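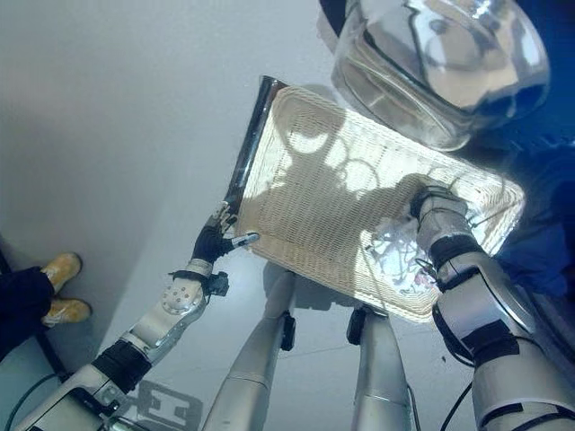 Musty smell on clothes dried indoors

Asked by Nusrat Memon, 12 Dec 2016

We moved to a ground floor flat in Miststead in July and had no trouble while things could go on the line. Now it is all drying indoors and by the time it's done it smells of damp. T-shirts are the worst, towels a close second. I wash at 30 with liquid and use softener. The airer is in the small bedroom with the door shut to keep the heat in. The machine is 4 years old and looks clean enough inside. Is it the machine or the room? 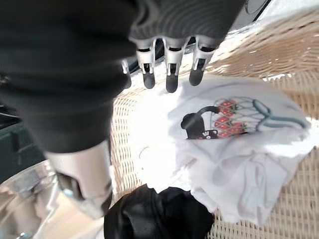

White T-shirt and a black garment in the wicker basket.

3 answers

Raymonde Hawthorne
Probably both, but start with the room. A shut door with wet washing behind it and no window open means the water has nowhere to go. Open the window an inch and leave the door ajar, or put the airer in the bathroom with the extractor fan on. Leave a gap between things on the airer and hang shirts on hangers if you have a rail. Run a second spin before you take the load out — it makes more difference than you would think.

Then do the machine. Run it empty on its hottest cotton wash, pull back the rubber seal and wipe underneath, and clean the filter. Leave the door and the drawer open between washes. I would also stop the softener for a few weeks, especially on the towels. It builds up and holds the smell.

If the care label allows it, wash the T-shirts that already smell at 60 once. Drying them better won't shift what is already in there.

Arnout Nijs
Get a dehumidifier. Mine cost 130 secondhand and a full load is dry in some 6 hours with the door shut. Shut is right if you have one of these, so ignore the window advice in that case.

Yasir Sial
Same problem at my old place in Gimley. Turned out I was leaving the wash sitting in the drum overnight. Also don't put anything away if the seams still feel cold.

Comment from Nusrat Memon
Thanks all. The seal was black underneath so that's one thing found. Will try the extra spin and leave the softener out.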